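Papers on the Wall Outlast Another Deadline

The brick wall at Bodin, the shared workshop on the old cannery side of Jemberg, was supposed to be bare by Wednesday noon. It was not bare by Wednesday noon. It was not bare by closing either, and the people who rent bench space there have begun to suspect that the wall will win.

The trouble is tape. For years tenants have stuck things to the brick: sketches, rotas, a parking permit, one wedding invitation that several people remember answering. The building's owner, Vellomach, wrote in July asking for all of it to come down before the mortar is inspected. The letter also said that tape of any kind leaves a residue on old brick and that the cleaning would be charged to whoever was responsible. There followed a short period in which no tenant had ever owned any tape.

Stepan Kovalchuk, who repairs chairs at the window end and has been there longest, took down most of it himself over two evenings. He filled a carton with the salvage and left it by the door for collection. A single glove has been claimed. 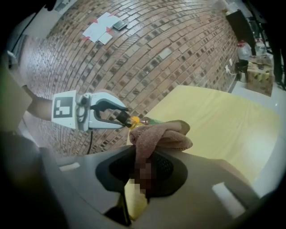
Cleaning brick is slower than it looks, and the tenants have had to learn it as they go. The letter recommended a soft cloth and a mild cleaner, tested first on a patch where it wouldn't show, which is a hard thing to find on a wall that everybody faces all day. The holdout is a cluster of white papers up near the top, fixed at the corners with red tape and overlapping into something close to a cross, with a small dark thing about the size of a phone stuck up next to it. A brown towel and a clear bottle with a yellow cap have made it as far as the wall. The papers are still up.

Kovalchuk says he would have had them down too, but was asked to wait. The request came from Perrine Besnard, a bookbinder, who put up the first sheet and considers the rest to be additions of uneven quality. She wants them taken off whole and kept in order. "Everyone is very relaxed about paper until it's theirs," she said.

She has offered to do the job herself, with a hair dryer to soften the tape and a palette knife to lift it. The hair dryer is on loan to a tenant upstairs. The palette knife was in the carton by the door, and has since been collected, though not by her.

Vellomach has been patient so far. A second letter, shorter than the first, set the cleaning charge at $149 and moved the deadline back by 3 weeks. It was taped to the inside of the front door, an irony that was pointed out to the building manager by more than one person before lunch. The manager replied that the door is painted and the letter was about brick.

The inspection itself should take a morning. Mortar on that side of the building was last repointed by the Rodetti brothers, whose work is still spoken of kindly at Bodin, and the tenants don't expect much to be found. A few of the darker bricks have worried newcomers, who take them for damp or soot. Kovalchuk tells them the dark ones were laid that way, and tells them again when they ask a week later.

Bench rentals continue as usual in the meantime. Tenants are asked to keep their work clear of the wall, to label their bottles, and to bring back the hair dryer.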